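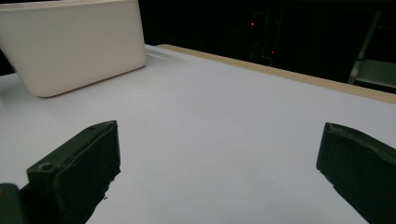

Weniger Daten, bessere Griffe

Seit Juli sammeln wir bei Movimell Demonstrationen mit dem Handgreifer, und jetzt habe ich endlich ein Ergebnis, das mich richtig freut! Trainiert haben wir mit 1.356 Durchläufen, alle am weißen Tisch. Neu ist die Auswahl: Yook (unser kleines Filterskript) wirft Aufnahmen raus, in denen die Finger länger als 2 Sekunden stillstehen. Mehr macht es gar nicht – und trotzdem zögert die Policy vor dem Zugreifen viel seltener als vorher.

Als Nächstes probiere ich vier verschiedene Startabstände zur Box aus. Auf die Kurven bin ich total gespannt!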